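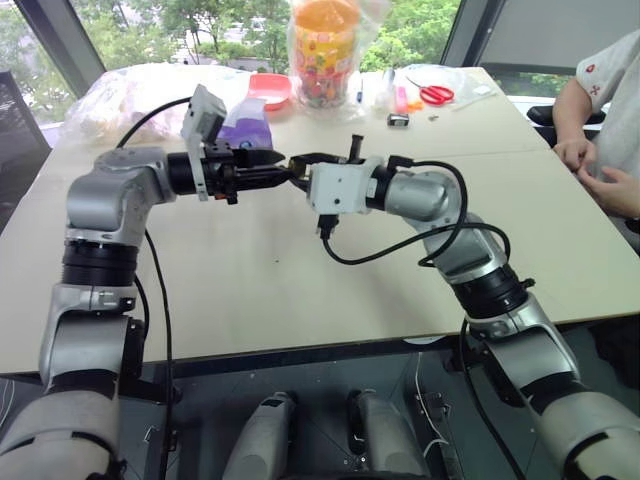
mudus_clerk replied:
I read the order differently. The hearing officer denied the stay because the appeal bond was never posted. The merits of the records dispute between Cadwaladr and the Prenwood licensing board were not reached.

Forum – Administrative Law – Procedure – Search – Log in

tallgrass80 wrote:
Agreed on the bond. It was set at $1,000 and the rule allows no partial payment. But page 2 also says the petitioner "has not shown irreparable harm." That is a finding, and the board will cite it later.

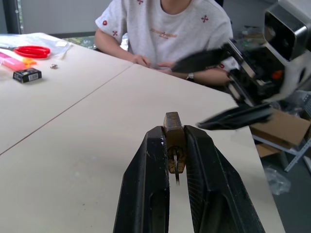
The second problem is service. The motion went to the board's street address and not to its agent of record. If service was defective, the response period never started, and the denial may be premature.

mudus_clerk replied:
Service was waived when the board's counsel appeared. See docket entry 371.

tallgrass80 wrote:
A limited appearance waives nothing. Entry 371 is marked limited.
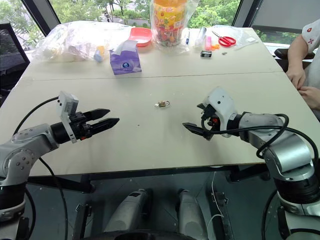
PRENWOOD, 5th May – Notice posted by the hearings office: motions to reconsider in the Cadwaladr matter will be decided on the papers. No oral argument.

oxbow_filer replied:
That settles the scheduling question, at least. I would still file a short declaration on harm – dates and license status only.

mudus_clerk replied:
File it with the bond receipt or it will be returned.

Related threads
Gereck v. Prenwood: late exhibits
Computing response time after mail service
Limited appearances before a licensing board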